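Old computers: your questions
Sternthorpe Reuse Shop, back of the Jotholm building

What do you take?
Desktops, laptops, flat screens, keyboards, cables. No printers please, we've 9 of them already and no one wants them.

Does it have to work?
No. Dead ones go for parts. Just tell us at the desk if you know whats wrong with it. 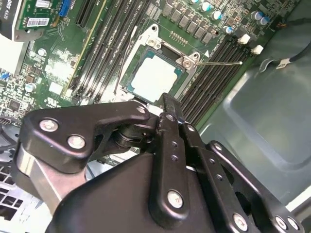
Is there a charge?
Free for households. Businesses pay by weight, ask Leonardo Monti for the rates. Schools free up to 100 items a year, book first.

What about my files?
Copy off anything you want to keep BEFORE you come. Every drive gets wiped or shredded. Certificate on request, allow a week.

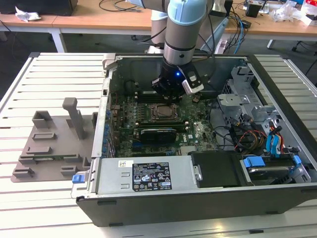

Desktop tower on its side, side panel off.

Can I get my photos back later?
Sorry, no. Once it's handed in it's gone.

Do you sell parts?
Yes, memory, processors, power supplies, the odd graphics card. Stock changes all the time so don't ring, come and look. Bring your model number. Cash or card.

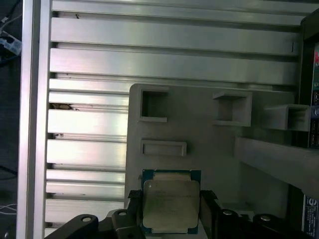 A processor, metal lid and green edge.

Will it fit my machine?
Check the socket type first. Parts can be swapped within 70 days if you've kept the reciept.

How much do refurbished ones cost?
Depends on age. Ask for the Gunine price list, it's on the counter. Sandro Marras does the reduced rate forms, mornings only.
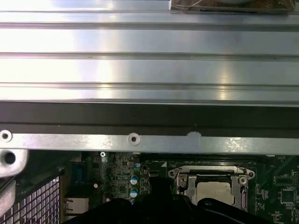
Green motherboard below a metal bracket strip.

Can you collect?
Sternthorpe only, ground floor only, March onwards. Van is shared with Ferri so slots go quick.

Where do I park?
Side road, not the yard. Gate shuts at 4.30pm.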